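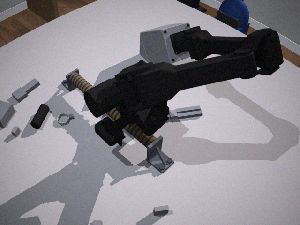
Figure 4. Plan de travail blanc à bord courbe, vue de synthèse.

3.2 Perception de la clarté des surfaces de travail

Le questionnaire a été administré en août dans les ateliers partagés de Wustska et de Gidov. Après exclusion des réponses incomplètes, 1,047 fiches ont été retenues. Chaque répondant évaluait la gêne visuelle liée au plan de travail sur une échelle en 9 points, puis indiquait la teinte qu'il jugeait la plus adaptée à une tâche prolongée.

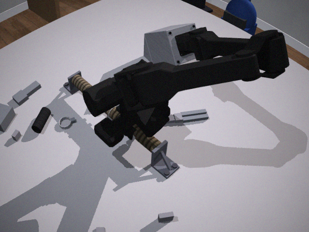
Les scores de gêne augmentent avec la durée d'occupation du poste - effet net à Gidov, plus faible à Wustska, où l'éclairage zénithal avait été remplacé avant l'enquête. L'interaction entre teinte et durée reste significative après contrôle de l'âge et du port de verres correcteurs. Les plans mats de la série Serra obtiennent des scores inférieurs à ceux des plans satinés, à luminance égale.

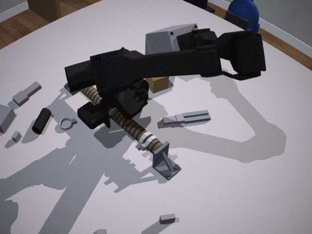 Deux limites doivent être signalées. La grille Gullonik, conçue pour des bureaux individuels, n'a pas été validée pour des postes occupés à tour de rôle. Par ailleurs, 18 fiches de Gidov portent sur un poste déplacé en cours d'enquête ; leur retrait ne modifie pas le sens des effets, mais élargit l'intervalle de confiance associé à la teinte. Les analyses de la section 3.3 sont donc présentées avec et sans ces fiches.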